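Urkness Laboratory Course: Automation Practice
Handout 6: Comparing Hand-Held Grippers for Demonstration Recording
Revised 2024-11-01

6.1 Purpose

This unit compares two ways of carrying a camera on a hand-held gripper. Groups record the same manipulation tasks with each unit, process the recordings, and report which unit gives usable trajectories and under what conditions. The arm is not used until Handout 7. Read sections 6.2 through 6.4 before the lab period.

6.2 Units under test

Unit A, Prillalier. Curved fingers, wide-angle camera looking out over the housing. Pose is recovered from the video and the onboard inertial data. There is no external tracking.

Unit B, Sindis. Parallel fingers, narrower lens. Pose is recovered from a printed marker body fixed to the unit and observed by fixed room cameras.

The two units differ in more than one respect. Lens, finger shape, mass, and tracking method all change together, so a difference in results cannot be assigned to one of them without further tests. State this limitation in the report and do not try to argue around it.

6.3 Field of view and what the fingers occupy

A wide lens has two effects on the recording. It keeps the object visible during the last part of the approach, when a narrow lens often loses it. It also includes the housing and the fingers at all times. Pixels that show the gripper carry no information about the motion of the camera relative to the room, and they can harm the pose estimate if feature points on them are treated as static background.

Mask the gripper before running the pose estimation. The mask is drawn once for the closed position and once for the fully open position, and the union of the two is applied to every image in the recording. A mask drawn for one position only will leave part of a finger exposed whenever the opening changes.

Lens distortion must be corrected with the fisheye model. The standard pinhole model with radial terms fits well near the optical axis and fails toward the border, where straight ceiling beams and door edges are recorded as strong curves. Check the calibration on such edges. After correction a straight beam should be straight over its full length. If it is straight only in the middle, repeat the calibration with the target held closer to the corners.

Consider what a wide view contains in an ordinary room. The image from a hand-held gripper shows white fingers reaching up both sides, a second gripper in a person's hand with a marker cube on top, the table with a pitcher-shaped container and a plastic box, and, well behind these, a wall, a doorway, and a ceiling with ductwork. Only the fixed structure is a safe source of features. A hand, a second gripper, or a person in the distance may move at any time.

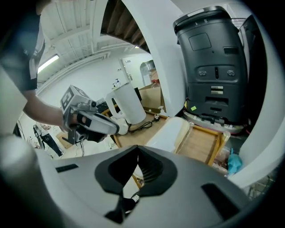
6.4 Marker visibility

A marker cube can be located when at least one of its faces is seen clearly. One face at a steep angle is enough for detection but gives a poor estimate of rotation, and the solution may flip between two poses. Two visible faces remove most of this ambiguity. For each recording, report the share of images in which

(a) no face was detected,
(b) one face was detected,
(c) two or more faces were detected.

Hold the unit so that the forearm does not pass between the cube and the room camera. With overhead cameras this is easy for top-down grasps and harder for side grasps, in which the cube tilts away from the ceiling. Matte prints are required. A glossy print under fluorescent light can lose the border of the pattern, and detection then fails even though the cube is in plain view.

6.5 Procedure

1. Charge both units and clear their storage. Confirm that the two clocks agree with the logging computer to within one image period.

2. Set the exposure manually and lock it. Automatic exposure changes the image when the unit turns toward a light fixture, and the change is easily mistaken for a tracking fault.

3. Record the calibration target with Unit A for 30 seconds. Move slowly and cover the corners of the image.

4. Record the empty-hand sweep. Open and close the fingers fully five times with the unit held still, then walk one closed loop and return to the starting mark. The distance between the first and last estimated positions is the closure error.

5. Perform Task 1 (pick up the block, place it in the tray). Alternate between units after each trial. Do not complete all trials with one unit first, as operator practice would then favor the second.

6. Perform Task 2 (lift the lidded box by its rim, set it down at the second mark). The box is translucent. Expect weak contrast on its edges and record whether the operator had to correct the approach.

7. Copy the raw files before any processing. Name each file by group, unit, task, and trial, in that order.

Each trial has a limit of 55 seconds. A trial that runs over is logged as a failure and is not repeated.

6.6 Processing

Run the Wanigasekara script set on all files with the settings supplied. Do not tune parameters for single recordings. The scripts produce, for each trial, a pose file, a finger opening file, and a quality flag. The flag is set to zero when tracking is lost for more than ten consecutive images.

The reference data set, collected in August, holds 191 trials and was processed with the same settings. Of these, 97 were made with Unit A and the rest with Unit B. Use it to check that your installation reproduces the supplied pose files before processing your own recordings. Differences below one millimeter are numerical and may be ignored.

6.7 Report

The report has a limit of four pages, with plots included. It must contain

- closure error for Unit A, with the path length stated
- face detection shares for Unit B, as defined in 6.4
- success rate per task and unit, with the number of trials
- one plot of finger opening against time for a successful trial and one for a failed trial
- the mask used for Unit A, shown over a corrected image

Give success rates as fractions as well as percentages. With small trial counts a percentage alone suggests more precision than the data support.

6.8 Questions for preparation

Why does a featureless white wall near the camera degrade the pose estimate of Unit A and have no direct effect on that of Unit B?

Under what conditions would adding a marker cube to Unit A improve the comparison, and what would it do to the mass and balance of the unit?

The closure error can be small even when the estimated path is wrong. Describe one case.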